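Fluso Bin Picking Kit for Student Teams

Item 900-34
Made by Flarnier

The Fluso kit gives a robotics club or class what it needs to practice picking mixed parts from a bin. It includes a grey metal bin, a set of long blocks in green and reddish-brown, and a printed workbook with 17 exercises. Robot arm, gripper and clamps are not included.

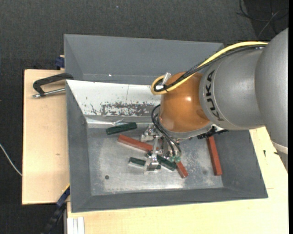
Early exercises use one block at a time. Later ones have teams tip the full set into the bin and plan each pick – color, angle and distance from the wall all count. The last exercise follows the scoring rules of the Mumden student contest, with 100 points for a full run.

Replacement blocks are sold separately. Schools can order through Ngubane.

Page updated March 25, 2023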